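The back nine at Kelulden had been hayfield for so long that most people in town forgot golf was ever played there. The superintendent who brought it back never did. She grew up across the road, and when we met at the old third tee she was talking before I had my notebook open.

"Look at that slope!" she said. "You can still see where the green sat. Whoever laid this out just followed the land, and all we had to do was mow and look."

Mowing and looking took 4 years. Seven of the lost holes are open now, and the eighth and ninth of them should follow in May, once the drainage by the Klinhom creek has settled. The longest, a par five of 629 yards, runs straight out toward the grain elevator and then bends left for home, usually into the wind.

"I've made par on it three times," she said, laughing. "I've made a nine on it a lot more than that."

She found the original routing on a survey map in the county office at Takard, with the bunkers penciled in. Some of them were in spots no modern builder would pick. She put them back anyway.

"There's one forty yards short of the sixteenth green, right in the middle," she said. "Good players hate it. I love it! You have to decide something on that shot, and you didn't before."

The grass is a mix, part fescue and part whatever was already growing, and she waters only the greens and tees. By late summer the fairways go brown and the ball runs forever. She says the regulars took a season to get used to that and now complain when it rains. 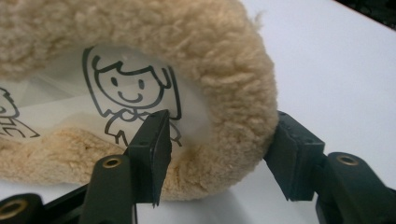

Words and photo by the Jelar Weekly sports desk
2026-03-04

I asked what she would do with more money. She thought about it for most of the walk up eighteen.

"A second mower," she said. "And I'd move the cart path off thirteen, it runs right where you want to land your drive. Other than that I'd leave it alone. Come out in the evening sometime, when the shadows show up all the little humps. It's the best walk in the county."

Walking rates start at 3 p.m., and the first tee is open to anyone who calls ahead.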